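Ticket 4-168: Grip pads slipping on smooth tubes, left arm
Product: Grokon two-arm bench kit, loaner unit
Site: Ciltham
Priority: Medium (was Low, then the display stand people called)
Status: Waiting on supplier

Reported problem

The brochure says the kit will "handle your everyday assembly parts with confidence." Our everyday assembly parts are white tubes and poles that go into display stands. On Thursday the left arm began letting tubes slide down during the vertical lift. No error code. The panel stayed green the whole time and reported each cycle as complete, including the two where the tube ended up back on the bench.

Grip force was at the factory setting, 152 on Grokon's scale, which has no units. I asked support what it was 152 of and was sent a link to the page where I'd read it.

Log

9:10. Restarted controller. Same slip on the first try. Wrist camera preview was soft and smeary, so I pulled a still. 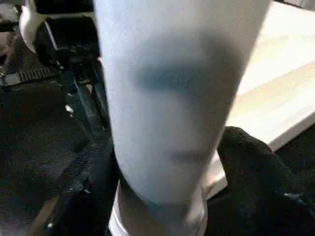 Wrist camera still, 9:10 restart. Blur on the white cylinder and the cable beside it.

9:25. Wiped the lens with the cloth that came in the kit. Preview no better at speed. Reduced approach speed by half in the Positz panel, saved, and got logged out. Logged in, did it again.

9:50. Support (chat) suggests the parts may be "out of family." Replied that tubes are the first item listed under supported shapes. Support is checking.

10:30. Swapped in the textured finger covers from the Higuchi accessory pack. The pack has no instructions, but it does have a sticker. Left the force alone so I'd only be changing one thing.

10:45. First try with covers.
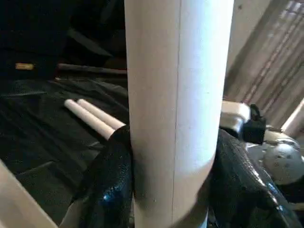

Textured black fingers on the white tube, force at 152. Seam line is to the right of center.

11:05. Ran a few more. The slip is smaller but still there, worst when a finger lands close to the seam. Turned the tube before each pick so the seam faced away. Slip stopped. This is a fine workaround if you have a person standing there to turn every tube, at which point the person could also pick it up.

11:20. Raised force to 168. Held with the seam in any position. Tried 300 because the slider goes that far. Tube now has a waist. Back to 168.

11:40. Support returns: do not exceed 170 on hollow parts. Asked where that is written. It is going to be written.

1:15. Moved on to the bracket and pole job, which uses both arms. Checked that the left arm's cable clears the bracket on the way in, as that had been another complaint on the original ticket. 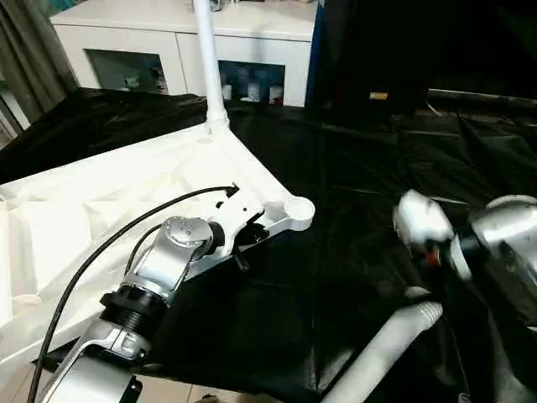
Bracket and upright pole, arms on both sides. Cable runs along the outside of the left arm.

1:30. Cable is long enough for this job. I'd still like a second clip on it. Grokon sells one as part of a cable care bundle, along with three things we don't need.

2:00. Ran the bracket job at the reduced approach speed. No drops. Cycle time is worse than the quote and I have put that in the evaluation notes, where purchasing will find it.

Current settings

Force 168
Approach speed half
Higuchi covers on
Seam position: any

Still open

Supplier to confirm a force limit for hollow parts in writing.
Supplier to explain why a dropped tube counts as a completed cycle.
Positz panel logs the user out on save. Reported in January under a separate ticket, closed as "expected."
Replacement tube, one, for the one with the waist.

Loaner period runs four more weeks. Leaving this open until then.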